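Leave the Box Open

My mother-in-law gave us 13 storage bins when we moved to Musmont, each one with a snap lid and a label. Within a month the lids were in a stack behind the door and the kids' things were all over the table. I have come to think the lids were the problem.

A lid is one more step. A child of six will put a bottle in a box, but she will not take off a lid, put the bottle in, and snap the lid back on. Most adults won't either. Arsalan Niazi, who shares a wall with us, paid 50 dollars for a set of closed drawers and keeps his mail on top of them.
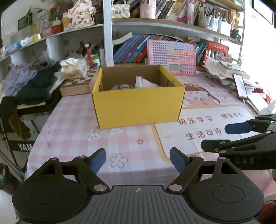 Plain cardboard does the job better than anything I have bought. It costs nothing and you can throw it out when it gets ugly. A yellow box with no top can sit in the middle of a child's table, on the pink-and-white checked cloth, and a small bottle standing in it still shows its white cap over the rim. You know where it is without digging.

Fiorella Longo tells me open boxes collect dust. They do. I tip ours out in April and wipe down whatever was inside, and it takes less time than finding the right lid.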